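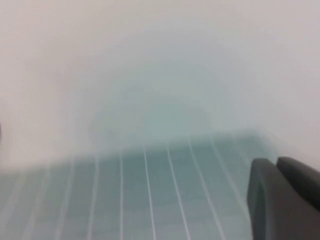

Blue-green against off-white.

Unit 6: Protest, Permits and Public Space
Instructor: Sơn Tiêu

Reading for this unit: packet pages 60 to the end. Bring the packet to section.

1. Where we left off

Last time we looked at the march as a form: a group moves along a route, and the route is part of the message. In this unit we look at protests that stay put. The two forms raise different problems for city officials and for the people who organize them. A march needs streets closed for a short time. A rally or an encampment needs a place, and somebody has to decide who else can use that place while it is going on.

2. Types of public space

American courts sort government property into types when they review limits on speech.

Traditional public forum. Streets, sidewalks and parks. The government may set rules on time, place and manner, but the rules must be neutral as to content, serve a significant interest, and leave open other ways to reach an audience.

Designated public forum. A place the government has opened to speech by choice, such as a meeting hall it lets to any group. While it stays open, the same rules apply.

Nonpublic forum. Military bases, the inside of many office buildings, airport terminals. Limits must be reasonable and may not target a point of view.

Private property that looks public (malls, corporate plazas) is a separate matter. The First Amendment generally does not reach it, although a few state constitutions go further. We will come back to this in Unit 8.

3. Case for discussion: Gultano Square

Gultano has one large downtown square. Under the city's rule, any gathering of more than 10 people needs a permit, requested at least 3 days ahead. In January a tenants' group called Dirnura asked to use the square for an evening rally against rent increases at the Heitmann buildings. A business association, Furkoma, had already asked for the same evening for a winter market. The city gave the square to the market and offered Dirnura a parking lot six blocks away.

Dirnura's organizers went to the square anyway, without signs or a stage. They stood along the sidewalk and spoke to shoppers. The local paper put the turnout at 520. Police asked them to keep a path clear and made no arrests.

Points to work through:

Was first come, first served a neutral rule here? What would you need to know about how the two requests were handled?

Does the parking lot count as an adequate alternative? Think about who the audience was – tenants, shoppers, the landlord, the press.

The permit threshold is low. Courts have been skeptical of permit rules that catch very small groups, and notice periods with no exception for breaking news have also run into trouble.

4. Terms to know

Time, place and manner restriction
Prior restraint
Content neutrality
Heckler's veto
Counterprotest

5. Written work

Two pages, double spaced, on one of the points in section 3. Take a position and cite at least one opinion from the packet. Papers are collected at the start of section. Late papers go in the box outside my office by 5 p.m. the following day.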